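Do swappable fingers earn their price? Notes from a borrowed bench

I said in December that I would stop writing about gripper fingers. Then Li-hua Choi offered me a few hours on the two-arm cell at Jetcombe, with both sets of fingers I had been grumbling about in the comments, and I gave in.

For anyone who missed the earlier posts: Rerau sell a rigid two-finger jaw with a narrow, angular tip. Nillell sell a softer fingertip insert for the same mount, at a good deal more money, and their leaflet says it "transforms small object handling". I don't like that verb on a leaflet. I wanted to know whether the insert does anything that a patient operator with plain fingers can't manage.

My rules were dull. Same operator, same controller settings, same objects, and no quietly starting again when a grasp looks bad. A pick counts if the object is lifted and put down on its feet. Knock over a neighbour and it doesn't count, however lovely the lift was. That last rule is the one the makers never seem to use in their own films. 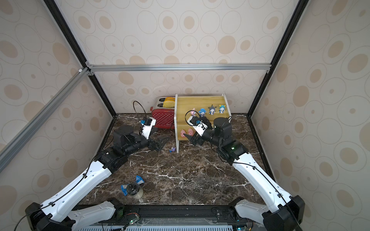
Small figures are a nuisance for parallel fingers, and that is why I like them as a test. They have round heads and narrow feet, and the bit you want to hold is usually right next to something else you don't want to touch. The two pink pigs side by side on the lower tier, by the tip of the right gripper, are a fair example: the space you have to work in is set by the neighbour, and a fatter fingertip makes that worse before it makes anything better. Nillell's answer is that the insert gives way when it touches. Fine, but so does a pig that weighs next to nothing.

Fiachra Ó Briain drove for the whole session. He has far steadier hands than mine, so take every number below as a good day. We logged 362 attempts that I'm prepared to stand behind. The full log has 497 lines in it, but the rest are from a stretch when the left arm's home position had wandered and I don't trust any of them. I have left them in the file and marked them, for people who want to argue.

On single objects with clear space on both sides, I could find no difference worth paying for. None. Both sets of fingers picked things up, both dropped the odd one, and the drops came from Fiachra closing too early. On crowded rows the soft insert was a bit kinder on the lift and clumsier on the way in. Over a whole run those two things very nearly cancelled out, and I would be embarrassed to draw a graph of it.

What did matter was the view from the wrist. I had been treating the cameras as a given, and I shouldn't have. With the wrist camera mounted high you can see both fingertips and what sits between them, but judging how far down the tips have gone is guesswork. Fiachra kept asking for the other arm's view to check his depth.

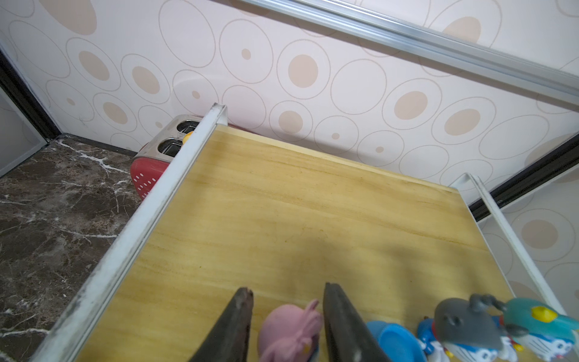 Pink pig between the fingers, seen from the wrist. Try judging the height of those tips.

Eimear Fitzgerald, who looks after the controller side, thinks I'm being unfair and that a better depth estimate would sort all this out in software. Perhaps. I have heard that since I started this blog, and I'd like to see it done on a bench before I write it down as a feature. She did lower the closing speed by 2 steps for the last batch, and that one free change helped more than the insert had all afternoon. I asked whether Nillell's own figures were taken at the slower speed. She didn't know, and the leaflet doesn't say.

We also had a go at using one arm to hold while the other looked. It's slow and it feels silly, but as a way of checking a grasp it beats staring at one screen. You see the held object from the side, you see how far it has tilted in the jaws, and you see what's underneath before you commit to putting it down. I'd happily give up a clever fingertip for a second decent viewpoint.
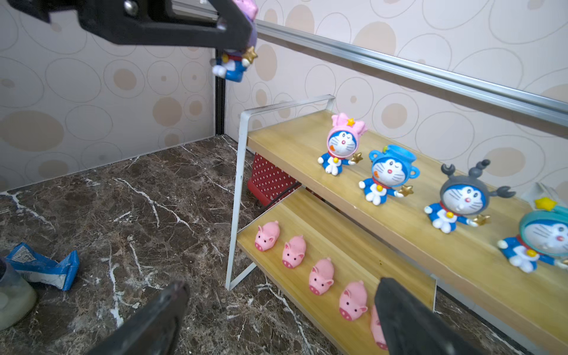
Would I buy either?

The plain Rerau fingers, yes, if you already have the mount. They're stiff, they're simple, and when a pick fails you can usually tell why. My one complaint is the fixing screw, which needed tightening 9 times over the session and is in exactly the wrong place for a normal driver.

The Nillell insert, no, not at that price, and not on the evidence I've got. If your objects are fragile I can imagine a case for it, but mine weren't and I won't pretend I tested that.

Kathleen Rafferty has written in to say that her insert started to split at the base where it meets the mount. Mine was new, so I can't add anything. If you've had one for longer, please leave a comment with how many hours it has done and what you were picking up. Next time I'll swap the camera brackets and leave the fingers alone.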